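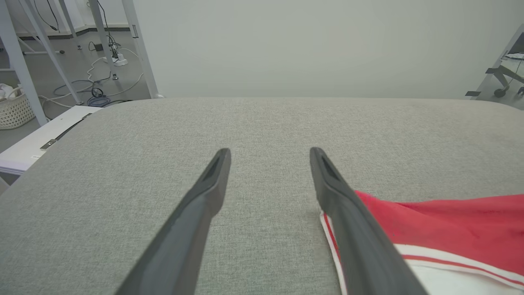 Week 4: folding, and where to do it

Last week I went on for far too long about drying, so let's get straight to folding, and to the bit most people skip: choosing your surface. I used to fold everything on the bed and wonder why my back hurt! A padded bench or ottoman with a plain, woven cover is lovely for this (the fabric grips a little, so sleeves stay where you put them), and a light grey one makes it easy to spot a bright garment like the red one with the white band and thin red stripes, even crumpled up at one side. Striped trims are a gift, by the way. They give you a ready-made line to check your fold against, and if the stripes meet at the edges you're nearly there.

Now, the method. Shake the thing out first, holding it by the shoulders or the waistband. Lay it face down. Smooth from the middle outwards with flat hands, not fingertips. Bring the sides in, then fold up from the hem. I do jersey fabrics in thirds and anything stiffer in half, but Kalliopi Vasilakis, who takes the Thursday group, does it the other way round and her piles are neater than mine, so try both.

One warning about padded tops: the edges are rounded, so a tall pile near the side will slide off. Keep finished things towards the middle and the unfolded heap at one end. And have a look at the floor before you carry a big armful across the room. Cables are the worst for catching your feet, and you can't see a thing over a stack of towels (ask me how I know).

For practice at home, fold 20 items before next time. Mix them up, please, and don't just do tea towels! Time yourself on the last 4 and write it down on the back of this sheet, with a note of what you folded on. Bring one awkward piece with you as well. Pleated skirts are very welcome, fitted sheets too if you're feeling brave.

Next week is drawers, so measure one of yours, inside, front to back.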